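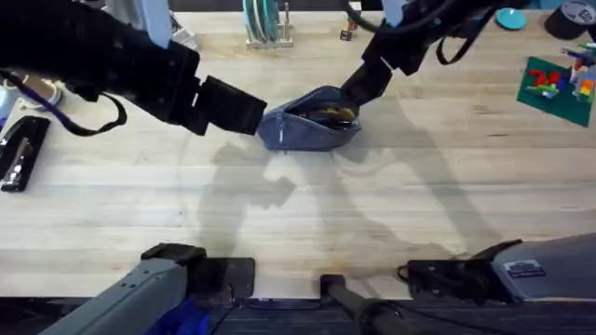 Both arms on the denim pouch, fixed camera view.

Tarska Pouch Demos

Hi! I put this dataset together at the Trambridge bench, and I'm sharing it in case you're also trying to get two arms to deal with soft things. It's all teleoperated: one person drives both arms by hand using a pair of leader arms, and the followers copy along. No scripted motion anywhere.

What's in it

200 episodes of pouch handling, split over 14 recording sessions. Each episode has joint positions for both arms, gripper openings, the leader commands, the video streams and one line of text saying what the driver was asked to do. The wording changes from session to session (I kept rewriting it, sorry), so if you condition on language, read through tasks.txt first.

The clutter on the table is part of the data. Dish rack, stapler, tape, toy bricks - please don't crop it out and then tell me your policy works in a kitchen.

Cameras

One fixed view over the table plus wrist views. The wrist views are where I'd start if you care about zippers, and the fixed one is much better for working out which arm is doing what. Expect big soft shadows from the arms on the wood. I tried training with heavy brightness augmentation and it helped a bit, but I haven't done a proper comparison. 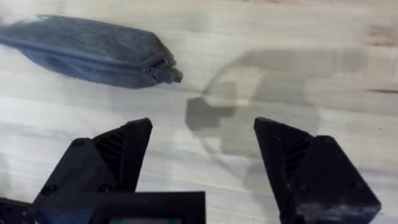
Wrist view with the fingers open, pouch up and to the left.

How I recorded

I used Ornska for the teleop side and a small logging script of my own called Mahawong, which lives in the tools folder. It's ugly but it works! Start it before you move the leaders, or the first few commands go missing. If you add your own episodes, keep the same joint order (left arm first, then right) and run check_sync.py before you merge anything.

I left the fumbles in. Missed grasps, second tries, the pouch sliding off somewhere - they're flagged retry in the metadata, so filter them if you want clean demos. My own runs did better with them kept.

Known problems

Session 5 has a lag between the video and the joint log. Use the offset in its notes file.
Gripper opening is in raw motor units, and left and right are scaled differently.
Camera exposure is on auto, so brightness can drift within an episode.

Last updated 3 June 2023. The next batch should go up in September, with more folding in it.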